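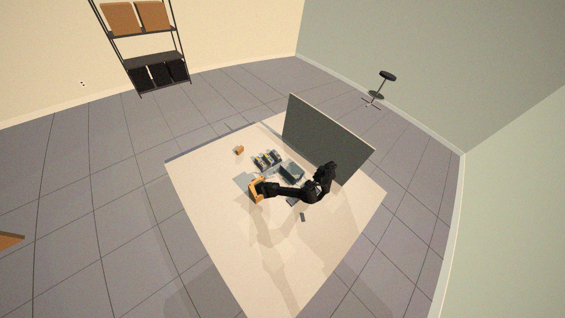
Celda simulada: brazo con la pinza en la pieza naranja, junto a los compartimentos de piezas pequeñas.

Inicio | Productos | Celdas | Normas | Descargas | Contacto

Stemby Celda Virtual 181

Entorno de simulación para validar tareas de ensamblaje antes del paso a planta. Incluye plantilla de evaluación de riesgos según ISO 12100 y lista de comprobación para ISO 10218-2.

Criterios de aceptación:
- 24 ejecuciones consecutivas sin colisión con panel, contenedor ni compartimentos.
- Velocidad limitada al 90 % de la nominal.
- Registro de cada parada, conservado 24 meses.

La simulación no sustituye la validación de la celda física. Responsable técnico: Demetrio Bermúdez.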